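About Heveck Evening School

Larside has two pubs, a ferry that sometimes runs and one evening school. We are the evening school. We teach bookkeeping, conversational Italian, upholstery, local history and a class called Writing Letters That Get Answered, which has a longer waiting list than the other four put together.

The school began above the old seed merchant's on Heo Street, where Barrett Haverford taught double-entry bookkeeping to nine shopkeepers and a man who had come in to ask about turnips. The man stayed. He passed, too, with a better mark than most of the shopkeepers, and there was some feeling about it at the time.

Barrett is still our principal. He no longer teaches bookkeeping, having been persuaded that the rest of the world now does it on computers, but he will look over your columns if you leave them lying about. He also writes the prospectus, which explains the semicolons.

We have 214 students this year. Most have jobs, several have retired from them, and a few are hoping our Italian class will help them leave theirs. You don't need any qualifications to join us. You do need to pay for the term in advance, a policy we adopted after a generous period of not having one.
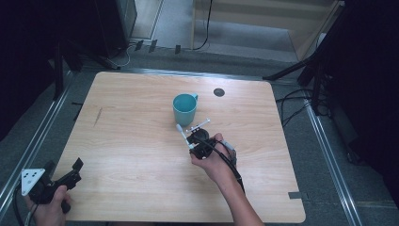
Larside, June

Enrolment for the autumn term is open, and the office will answer the telephone until 9 in the evening. Please let it ring. The stairs are steep and the telephone is at the top of them.

Upholstery moves to Ireris House this year, where the ceilings are high enough for a wing chair to be turned over without an argument. Students should bring their own chair. One chair each, please. Last autumn somebody brought a three-piece suite, and we were stepping round the sofa until Easter.

Italian is now taught at two levels, Beginners and Beginners Again. Local History carries on as before and has reached the drainage dispute, which should see us through to spring. Members of both families are enrolled and have been given seats at opposite ends of the room.

We don't award degrees. We do give a certificate on thick cream paper, signed by Barrett in real ink, and we are told it frames well. Classes run for an hour and a half, with a break in the middle for tea. Biscuits are included in the fee, up to a point.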